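Lesezeit: 2 Minuten
Zuletzt aktualisiert: August

Drucken | Per E-Mail senden

Zu Besuch bei Nakel in Waltville

Um 14 Uhr ging's los, und ich war natürlich zu früh da (der Kaffee war gut!). Ulla Ikonen führte uns durch die Werkstatt, und ich wollte eigentlich nur eins wissen: Können die Dinger inzwischen richtige Handarbeit? Am ersten Platz ging es um Computerteile - ein Prozessor in seiner Vertiefung, der Greifer mit beiden Fingern direkt an der Kante.
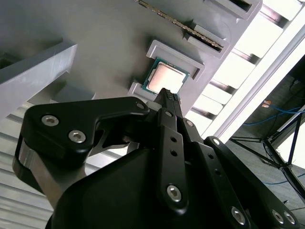 Und der Haushalt?

Da winkte Martti Heinonen ab. Eine Halterung, in der jedes Teil seinen Platz hat, sei eine Sache, meine Küchenschublade eine ganz andere. Socken sortieren? Frühestens in ein paar Jahren, meinte er, und Diễm Lück neben mir seufzte laut. Ich hab trotzdem gestaunt, wie schmal die Finger sind, zwischen denen so ein Chip klemmt - mir wäre der bestimmt schon dreimal runtergefallen!
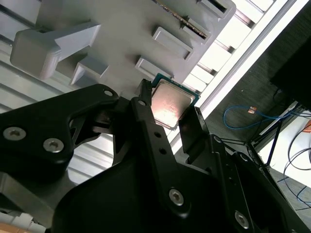 Prozessor im Greifer, dahinter die graue Halterung.

Für die Werkbank würde ich also sagen: ja, langsam. Abwaschen muss ich heute Abend noch selbst.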